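Raltgate Household Tasks Study: Call for Participants

Raltgate is looking for adults to take part in a study on clearing up, sorting and putting away. We want to know how well a machine can do these chores today, how that compares with people who do them every day, and where help from a person is still needed.

You do not need any background in engineering. We would like to hear from people who keep house, and from people who work or have worked in kitchens, stockrooms, laundries or store aisles. Sessions start in June.

What you will do

Each session lasts 85 minutes. In the first part you sort mixed items by hand while we time you. In the second part you watch a robot arm work through a similar set and tell us, in your own words, what you would have done differently. In the last part you fill out a short form on which chores you would hand over to a machine at home or at work, and which you would keep.

The items are ordinary ones: dishes, food, packaging, odds and ends. Some are easy to pick up and some are not. A bowl that has tipped over or a crushed can takes a person no thought at all, and it is the kind of thing we most want comments on.

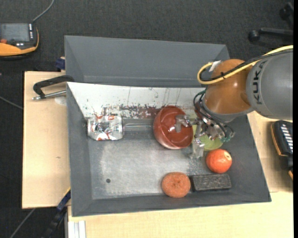
Mixed items in a sorting bin, with the arm's gripper at the red bowl.

Sessions run at our Bisetti building, ground floor. You will not operate the arm yourself, and you will stay behind the marked line while it is moving. A staff member is present the whole time.

Who can apply

You must be 18 or older and able to stand for 15 minutes at a time. You need to be comfortable speaking English. Please do not apply if you have worked for a robot manufacturer or took part in our earlier Mitska study, as we need people who are new to the tasks.

We have room for nearly 300 people. Couples and coworkers may apply together but will be given separate times.

Payment

Participants receive a gift card at the end of the session. Parking is free in the lot behind the building. If you come back for a second session, you will be paid again at the same rate.

Your information

We record your sorting times, your spoken comments and your form. Video covers the table and your hands only. You may stop at any point and still be paid for the session.

How to apply

Fill out the form at the front desk or on the Raltgate studies page. List 2 times that work for you. Evening slots are offered on Friday only. We reply to every application by email.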